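Demonstration by hand-held gripper

Demonstration by hand-held gripper is a way of showing a robot a task without having the robot in the room. A person carries a tool that has the same fingers as the robot, does the work with it, and a camera on the tool records what happens. The recordings are later used to train a control program. The method belongs to the wider field of learning from demonstration, together with remote control and kinaesthetic teaching, in which the arm of the robot is pushed along the wanted path.

Background

In remote control the person moves a leader arm or a joystick and the robot follows. The data fits the robot exactly, but the work is slow and the robot must be present. With a hand-held tool the person feels the weight and resistance of the object directly. Homes, shops and small kitchens can be visited in one day with little equipment.

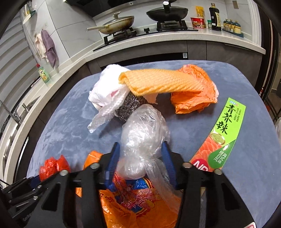
Hand-held gripper with a crumpled clear plastic bag between its fingers, in a kitchen.

Soft objects

Bags, cloths and wrappers are considered difficult because their shape changes with every touch. Clear plastic is a special problem - its border is hard to find in a camera image, and reflections can be taken for folds. For this reason collections of household tasks often include thin bags beside stiff objects such as boxes. Soft pads on the fingers help to hold film without tearing it.

Collection practice

The Himbridge guidelines, a set of working rules used by several small groups, recommend 200 demonstrations for a simple task and 1,000 for a task with soft objects. They advise that each task is shown by at least 4 persons, so that the program does not copy the habits of one hand. The Clilcombe set and the later Lục set both follow these rules. The Oreo recording software, named after a cat, marks the start and end of each attempt and was last revised in August.

Limitations

A person can reach positions which the robot arm cannot, and can move faster than its motors allow. Such recordings have to be removed or slowed down. The force of the grip is also not recorded by most tools. Work with 2 grippers at once needs exact timing between both recordings.

See also: Imitation learning; Remote control; Robot gripper

This page was last edited on 2024-07-11.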